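# Emon – questions we keep getting

Hello and welcome! Emon is the table-laying project that lives on the big bench at Sterkden, our shared workshop, and these are the things people ask when they wander past with a mug of tea. If yours is missing, come and find us on a Saturday and we'll happily talk your ear off.

### What is Emon meant to do?

Lay and clear a small place setting – tray, bowl, spoon, that sort of thing. It's a modest aim, we know, but spoons are far harder than you'd think!

### Who started it?

Rodrigo Herrero, who had been building an arm in his spare room until it outgrew the desk. There are 5 of us now, and the arm is called Farías (long story, ask Rodrigo).

### Do I need to know how to program?

Not a bit. Most newcomers start on the hand-held grippers, doing the little jobs themselves so that Farías has something to learn from. If you can pick up a teaspoon with a pair of kitchen tongs you're halfway there already, and the rest is patience.

### How many goes have you recorded?

We have 196 good ones so far and would dearly love to reach 1000. Bad ones get thrown out, and there have been plenty of those (mine, mostly).

### Why do you work so slowly?

Quick, jerky movements make the marker plates hard to follow, and then the whole go is wasted. Think of pouring a very full cup for your gran – that sort of pace. Keep the plates from covering one another too, if you can manage it.

### What does a go look like?

You take a gripper in each hand, check that your cables have room to move, and start with the crockery set out on the sheet. We change the arrangement between goes, so please don't tidy it back to how it was before!
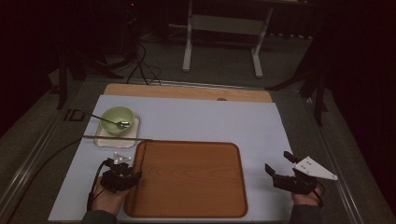

*Both grippers in hand, with the tray clear and the spoon in the green bowl.*

### Can I bring my own crockery?

Please do, though nothing you'd weep over. Gusorico, the café next door, has passed on a few odd pieces, and 2 have already met the floor.

### Is there a charge?

No, only the usual workshop membership. Biscuits are always welcome.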